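Sorting the mail, finally

November 4, 2022

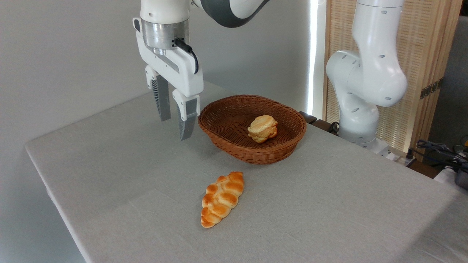
I let paper pile up from April until last week. When we moved to Poltport the mail followed us in two batches, one forwarded and one not, and I put all of it in a drawer and left it there. When I emptied the drawer I had bills, seed catalogs, a warranty card for the Martens kettle and three copies of the same letter from the water company. What has helped since then is giving the mail one place to land. A shallow wicker basket, oval with a rolled rim, is about the right shape for it. Envelopes lie flat, and a low side means you can see when it is getting full. A deep one would turn into the drawer again.

I go through it every two weeks with a cup of coffee. Anything with a due date gets paid right then. Anything for taxes goes in the gray folder. The rest is recycling, and most of it is the rest.

The water company letter was worth opening, by the way. They had read the meter wrong and billed us for 2458 gallons we did not use. It took two phone calls to fix and the credit showed up on the next statement.

I still have the box from the old apartment in Brutuvberg to do. It has lease papers in it and probably the receipt for the Boden shelves, which I need because one of the brackets bent. I plan to start on it this weekend - or at least carry it up from the basement.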